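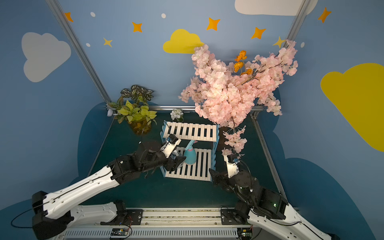 Print this page | E-mail this thread

By the author of the Small Shelf Notes account. Posted in July

1/ I want to write some posts about making a little garden corner with plants that are mostly not alive. I have promised this for a long time. English is my second language, so please be patient with my plant words.

2/ My apartment in Zostau has one window and it looks at a wall. In my first year I killed a fern, a basil and two ivies. After this I started to buy artificial flowers, and I was a little ashamed of it. Now I am not ashamed.

3/ The first thing I learned: begin with the big piece. For me it is always the cherry blossom branch. If you put the small pots first, you will move all of them again when the branch comes. I have done this many times.

4/ Pale pink is easier than strong pink. Strong pink looks like candy from far away. Pale pink forgives you a lot, also when the light is bad.

5/ Let one sprig hang down. When every flower points up, the branch looks like it is still in the shop. One hanging sprig is enough.

6/ I like some orange flowers inside the pink. A friend told me these colors fight. Maybe they do, but I put the orange high, near the top of the branch and close together, and then it looks like I meant it.

7/ Now the shelf. I prefer two levels and slats. Light blue on the sides with white slats of wood is a good mix with pink, it makes me think of a beach house. I have never been in a beach house.

8/ With slats, the dust falls through to the floor and you can sweep it. With a closed shelf the dust stays, and you must lift every pot.

9/ People ask what to put on the upper level. My answer is to wait one week with nothing on it. I know it is difficult. A free shelf next to many flowers is restful for the eye, and you will have a place to put your cup.

10/ The lower level is for the tools. My rule is that a tool can stay out if I like its color. A teal spray bottle with a pink trigger can stay out. My gray one from De Bruijn lives under the sink.

11/ Yes, I spray artificial flowers. Only very little water, and then I wipe with a soft cloth. For fabric petals please try first on one petal at the back. I lost the color of a whole rose because I did not try.

12/ For small clear bottles I have one request: write on them. I had one with water and one with vinegar, side by side, the same size. You can guess which one I sprayed before my guests came.

13/ Somebody asked about the price. The long branch I bought at Hurkum for 34, and it was the most expensive thing in my corner. I looked at it for a month before I paid.

14/ The small pot of white flowers goes behind the shelf, near the wall. It sounds strange to hide a pot. But when you look between things and there is still a flower further back, the corner feels deeper than it is.

15/ For leaves, I like two kinds together. Striped green and white on top, and under them the lime-yellow ones in the shape of a heart. The yellow brings light in a dark corner. A brownish pot is best for this, a white pot takes too much attention.

16/ And one small white thing next to the plant. It can be a stone or a little figure. I do not know why it works, but when I take mine away I miss it the same evening.

17/ The floor: dark is good. I had a pale mat and all the pink looked tired on it. On a dark floor the blossoms are brighter, and so is every crumb, sorry.

18/ About storage. In winter I put my branch in a long Drakeo box with paper between the clusters. Do not fold it in the middle. The wire remembers, and in spring you will have a knee in your tree.

19/ If the petals are flat after the box, hold the branch in the bathroom while you take a hot shower. Then open the petals with your fingers, slowly. It takes me one long phone call with my mother.

20/ My last thread got 200 comments and I could not answer all. I am sorry for this. Many of you asked if real and artificial can stand together. Yes, but put a mark on the real pot. I watered a plastic one for most of a spring.

21/ Next time I will write about glue, and which one makes white lines on the leaves. If you know a good way to clean dust from very small blossoms, please tell me, I still use an old paint brush and it is slow.

Last updated: July, 9:40 p.m.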